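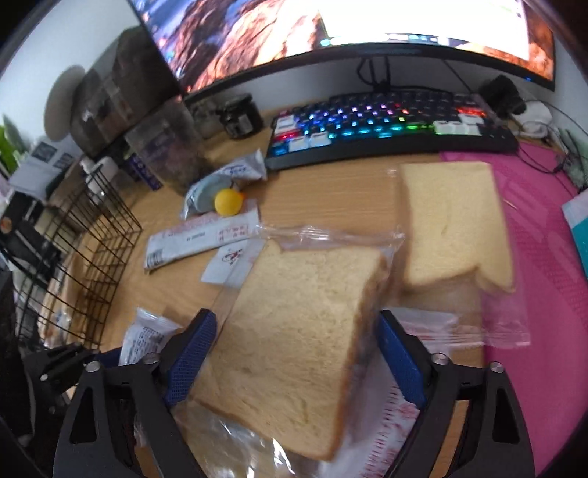
4.2 What ends up next to the keyboard

I went into the Clunville part of this study thinking I'd be writing about lunch. Lunch turned out to be the easy bit, because people who eat a proper lunch mostly leave their desk to do it. What stays on the desk is everything smaller than a meal, and that's what I want to talk about in this section.

Bread was my favorite find. I'd expected chips and candy (and there was plenty of both in the diaries), but single slices of white bread kept coming up, each in its own clear bag. Figure 3 shows two of them at a light wooden desk with a pink mat, one slice pinched between the jaws of a gripper and the other standing upright where the wood meets the mat. There's a long paper packet with a barcode lying diagonally on the wood, a small sachet with a red logo next to it, and a crumpled packet close to the front edge of the keyboard. And a yellow ping-pong ball!

Figure 3. Individually bagged bread slices, one held in a gripper, and small packets on a desk, with keyboard and mat.

I coded the ball as "other, non-food" and moved on, but I did go back and forth on the packets. My first coding sheet, which I borrowed from the Rotent kitchen survey, only had a line for "food wrapper," and that lumps a sealed sachet in with something crumpled up. Those are pretty different when you're asking why a desk never gets cleared. So I split the line in 2 and recoded all 400 diary entries by hand - a long weekend, but I'd do it again.

After recoding, 151 entries mentioned at least one small packet left on the desk overnight. People wrote things like "might want it tomorrow" or "the trash can is by the door." Bread got treated differently. Folks were quick to say they'd eat it or toss it, and only 5 entries had a slice still sitting there the next morning. I think the clear bag has something to do with it (you can see the crust, so you remember it's food), but the diaries can't settle that and I don't want to lean on it too hard.

The Nieminen scale for desk clutter doesn't separate food from packaging either, so the comparison in 4.3 uses my combined totals.

Filed under: Workplace Studies, Food at Work
3 comments | 12 shares
© 2019 Erura Working Papers | Contact | Back to top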